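Duravo Foam Cube Activity Set
Set-up and Care Guide

Section 3. Setting up the table

Before you start

Read this section through once before you open the bag. Set-up takes one adult and needs no tools. You will need:

The drawstring bag of foam cubes
The plastic sorting bin
A table with a flat, wipeable top
A soft cloth and mild dish soap

Check the packing slip against the contents. If a cube is missing or torn, write to the Bundgaard parts desk and give the color. Cubes are replaced one at a time, so there is no need to send back the whole set.

CAUTION: Foam cubes can be bitten through. Do not leave the set with children under 4 years of age, or with anyone who puts objects in the mouth.

3.1 Preparing the table

1. Clear the tabletop and wipe it with a damp cloth. Let it dry fully. Foam picks up moisture from the surface and will carry crumbs and grit with it.
2. Check that the table does not rock. Adjust the feet if it has them.
3. If the table stands by a window, draw the curtain or blind. Direct sun makes the lighter colors hard to tell apart and fades the foam over time.
4. Leave 22 inches of clear space on the side where the user will sit or stand.

Note: A plain gray or white top works best. On a patterned tablecloth the cubes are harder to pick out, and they slide along with the cloth.

3.2 Placing the bin

1. Set the bin on the table with the open side up. Put it to the right for a right-handed user, or to the left for a left-handed user.
2. Keep the whole base of the bin on the table. Nothing should hang over the edge.
3. Press down on the rim with one hand. If the bin slides, put the non-slip mat from the accessory pouch under it.
4. Make sure the bin is empty. Cubes left over from an earlier round are the most common cause of a wrong count on the record sheet.

CAUTION: Do not use the bin to carry hot water or as a step. The base is rated for a load of 4 pounds.

3.3 Laying out the cubes

1. Tip the cubes out of the bag onto the table beside the bin. Do not tip them into the bin.
2. Spread them by hand until each one rests flat on a face. A cube that leans on its neighbor will roll when the neighbor is lifted.
3. Turn a few of the cubes to different angles. Straight rows are fine for a first try, but a mixed layout gives better practice in grasping.
4. Place some cubes near the bin and others farther away. Cubes may touch the outside wall of the bin.
5. Keep cubes of the same color apart if the round is a color search. For a plain clearing round this does not matter. 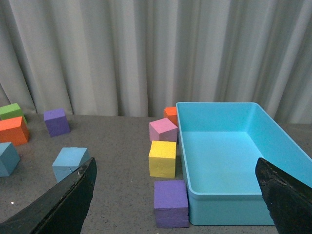 Figure 3-1. Mixed layout with the bin on the right. Cubes of the same color are set apart.

3.4 Running a round

1. Name the color to be moved, or say "all" for a clearing round.
2. The user lifts one cube at a time and lowers it into the bin. Dropping from a height is allowed, but the cubes bounce — expect to fetch a few from the floor.
3. When the round is over, count the cubes in the bin and fill in the sheet.
4. Empty the bin and repeat from 3.3.

Note: If a user finds the cubes too easy to grip, try the firmer set, sold separately.

3.5 Cleaning and putting away

1. Wash the cubes by hand in lukewarm water with a drop of dish soap. Squeeze, rinse, and squeeze again. Do not wring them.
2. Air-dry the cubes on a rack. Do not use a dryer, a radiator or an oven.
3. Wipe the bin inside and out, including under the rim, where dust collects.
4. Return the cubes to the bag only when they are dry all the way through. Damp foam will smell after a day or two.
5. Store the bag inside the bin with nothing heavy on top. Cubes that have been pressed flat may take a night to recover their shape — leave them loose on a shelf.

Replace any cube that has cracks, crumbling corners or a tacky surface. The cubes are made to last 600 rounds in normal use.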